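How Do Climbers Give a Mountain Route Its Grade?

If you look in a climbing guidebook, you will see that every route has a name and a grade. The grade tells you how hard the route is. It is made of a few letters or numbers, and it works a bit like the reading level on the back of a library book. A low grade means the climb is easier. A high grade means it is harder.

Who decides?

The first people to climb a route get to suggest the grade. They write down where the route starts, which way it goes, how long it is, and how hard it felt. Then they send their notes to the people who make the guidebook.

After that, other climbers try the route. Some of them may think the grade is too low. Some may think it is too high. If enough climbers agree, the grade is changed in the next book. This can take years, especially on a cliff that is a long walk from the road. 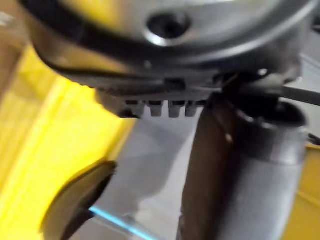
Summer grades and winter grades

The same cliff can have two sets of grades. In summer, climbers use their hands and wear shoes with sticky rubber soles. In winter, the rock may be covered with snow and ice. Climbers then carry ice axes and strap metal spikes called crampons to their boots.

A crack that is easy to hold in July may be full of ice in January. A grassy ledge that is soft and muddy in summer may freeze solid, and then an ice axe will stick in it well. So a winter route needs a winter grade.

Let's look at one cliff

Bridside is a cliff above the village of Stidthorpe. It has 39 routes in the guidebook, and 29 of them have been climbed in winter. The top of the cliff is 679 meters above the sea.

One of the best-known routes is called Shin. It got its name from a sharp edge of rock near the start, where many climbers have bumped their legs. Shin is some 40 meters long. In summer it is one of the easier climbs on Bridside. In winter it is one of the harder ones. The rock is smooth, and there are few places for an axe to hook.

Tonder is the route next to it. It follows a deep, wet gully. In summer almost no one climbs Tonder, as water runs down it most of the time. When the water freezes, it turns into a staircase of ice, and climbers line up at the bottom early in the morning.

What does a grade leave out?

A grade is a guess about a normal day. It cannot tell you about the weather. Wind makes any climb harder. Fresh snow can hide the holds. Warm air can make ice soft and weak, and then climbers should stay off it, even if the grade is low.

A grade also can't tell you how hard a climb will feel to you. A tall climber may reach a hold that a shorter climber can't. A shorter climber may fit into a narrow space where a tall one gets stuck. Two people can climb the same route on the same day and argue about it all the way home. 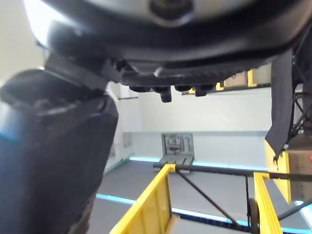

A robot gripper with small black finger pads, from underneath.

Words to know

Route: the line a climber follows up a cliff.
Pitch: a part of a climb between two stopping places. A short route may have only one.
Gully: a deep groove running down a mountainside.
Crampons: metal spikes worn on boots for walking and climbing on ice.
First ascent: the first time anyone climbs a route.

Try it yourself

Ask an adult to take you to a playground with a climbing frame. Find three ways to get to the top. Give each one a name and a grade from 1 to 5. Then ask a friend to try them and see if you agree on the grades.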